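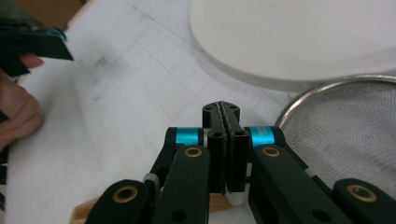 Grasp width at contact: results from the strainer and plate set

The manipulation group at Dakoneck has finished the first pass of its study on how much of a hand-held gripper demonstration a policy needs to see before contact. Rania Karam ran the collection and Dardo Villalba did the training and the evaluation. A longer report goes to the Lernness partners in April. What follows is a short version for newsletter readers who asked about it after the last issue.

The question came out of earlier work at the Clistthorpe lab. Policies trained on hand-held demonstrations there reached the right place on the table and then closed too early. The fault was most common with thin parts such as handles and rims, where a small error in jaw opening decides whether both fingers meet the object or one of them pushes it away. The usual remedy is more data. We wanted to know if the same gain could be had by changing how the existing data are labelled.

Method

Each demonstration is recorded from a camera mounted on the gripper, so the fingers are always in view. In the standard pipeline, jaw opening is stored as one value per time step and the policy learns to predict the next several values along with the motion of the tool. Most of those values carry little information. The jaws are held fully open or fully closed for much of an episode, and the model can score well on the loss by repeating the last value it saw.

Our version adds a second target, which we call width at contact. For every grasp in an episode, the opening at first contact is read off the recording and copied backward over the approach. The policy is then asked, at every step of the approach, to predict the opening at which the fingers will meet the object. The target is dropped once contact is made. Nothing else in the network changes, and the extra output is not used to drive the jaws when the policy runs. It acts only as an auxiliary loss.

Contact was labelled in two ways. Karam marked part of the set by hand, stepping through the recordings. The remainder was marked by a detector that looks for the point where the jaw opening stops falling while the operator is still squeezing. The two methods agreed closely on rigid objects. They agreed less well on anything with give in it, and those episodes were checked again by hand.

Objects and set-up

Kitchen items were chosen for their mix of thick and thin features. A mesh strainer is a useful case. The wooden handle is straight and has flat faces, so a parallel grasp is well defined. The metal rim is narrow, and the mesh inside it lets the colour of the table show through, which makes the depth of the head hard to judge from a single view. Plates and other flat round items present a similar difficulty at the edge.

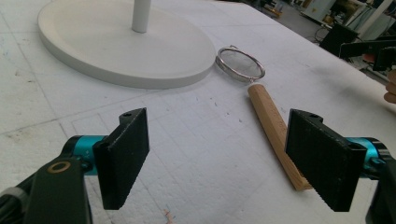 Operators were told to vary the approach angle and to begin some episodes with the jaws open and others with them closed. Starting closed matters for this method. If every episode begins open, the model can treat the starting width as a constant and the auxiliary target becomes easier than it should be. Operators were also told to leave the tool tilted if that was how the reach felt natural, and not to square it up to the table.

The baseline and the modified policy were each trained on the same 3,000 episodes. A third policy, without the new target, was trained on those episodes plus a further 3,000 collected under the same instructions. All three used the same image encoder and the same training schedule. Evaluation used 9 objects, 5 of which did not appear in training.

Results

On thick objects there was no difference worth reporting between the three policies. On thin objects the modified policy closed early less often than the baseline, and its behaviour was close to that of the policy trained on double the data. Most of the gain was on handles. On rims the gain was smaller and depended on the approach. When the tool came in low, with the far finger hidden behind the object, the modified policy still misjudged the opening and sometimes nudged the item along the table before closing on it.

Villalba also tested a version in which the predicted width was used directly as a command. It did worse than the baseline. The prediction is noisy at long range and the jaws tended to flutter during the approach. Smoothing removed the flutter but delayed the close. We have set that version aside for now.

Two limits should be noted. All evaluation was done on one table under even light, and we can't say how the labels hold up when a strong shadow falls across the fingers. The contact detector also depends on a clean jaw signal. Wear in the linkage shows up as slack in the recorded opening, and a tool that has drifted out of calibration will shift every label it produces by the same amount. We now check the zero position at the start and end of each session and discard the session if the two readings disagree.

Next steps

The second round will add soft goods and will use two tools at once, one in each hand, with width at contact predicted separately for each. Serrano has offered bench time for a repeat of the rim trials at a second site. Labelling code and the operator instructions are available to partner labs on request from Rania Karam. Requests that arrive by Monday will be answered before the group moves benches, and later ones will have to wait until the new set-up has been calibrated.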